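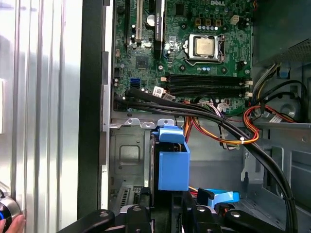 Since December I wanted to have a second computer in the house, and last month I finally bought a used office tower instead of a new one. I found it in a small shop in Trerkcombe which sells machines from closed offices. The man asked 147 for it, and he told me the price is low because I must bring my own memory. I did not understand how true this was until I opened the side. All four memory slots are empty. It is a Dell, and the graphics card says NVIDIA QUADRO on its narrow edge, so I suppose that it worked before for some person who made drawings or plans. For me it will do much simpler work: letters, family photos, and the accounts of our walking club.

I should say that I am not a technician. I repaired a few things in my life, mostly lamps and one washing machine, and I read slowly and follow the instructions. My nephew thinks it is foolish to spend evenings on an old computer, but he is twenty and has a new one.

The first evening I only looked inside. I took the cooler off the processor to put fresh paste, as the old one had become like dry chalk. It needed almost an hour to clean it well, with alcohol and a lot of coffee filters. I learned about coffee filters from a forum, they do not leave little hairs as paper towels do. The silver cover of the processor is very nice to see when it is clean, it has a matte look like an old spoon. I was careful with the small lever at the side of it and left it closed. I had no reason to take the chip out, and I am afraid of what is under it.

The cables are what I like least. There is a thick black bundle which goes across the whole lower part of the case, and then there are the red, orange and yellow wires from the other side. When I wanted to reach the memory slots with both hands, I was always pushing something away with my wrist. One small white tie holds the colored wires, and I did not cut it. Some day I will make it more tidy, but I have learned to change only one thing at a time.

For the memory I made a mistake. I ordered two pieces from Stukside and they were the wrong kind, the little cut in the bottom edge was not in the same place. I tried gently, then I stopped. Please do not push if it does not go in! Sending them back took 12 days. The second order I made with Dolan, where a lady on the telephone asked me for the model number and waited while I went to look for my glasses. These ones went in with a good click at both ends.

I also changed the round battery. I don't know if it was necessary, but a battery is cheap and the clock in old computers is often wrong. If you do the same, look first which side is up and write it on a paper.

For the disk I have one of 500 GB from my old laptop. It is not big, but I have never filled it. I still have to buy the correct screws, as I am using now two which are too long, and this is not a good solution.

The list of what I still want to do:

- buy the screws
- clean the dust from the fan with a soft brush
- find a better place for the tower than under the ironing table
- decide what system I will install, my neighbor says Linux and my nephew laughs

I will write again when the system is installed. The power button is a little stiff, so if somebody knows how to open the front part without breaking the plastic, please tell me.

Posted 07/09/2021

3 comments

Niamh Buckley
On mine the front has three plastic clips along the side, and you lift them one by one from the inside. Start at the top. Yours may be different, so go easy. I broke one clip and it still stays on fine.

bullby_tom
We had a pile of towers like that at my old job in Bullby. Good machines. Check the fan before you buy anything else, mine was so loud after 10 years that I replaced it the first week.

Niamh Buckley
Also, go with Linux. Your neighbor is right.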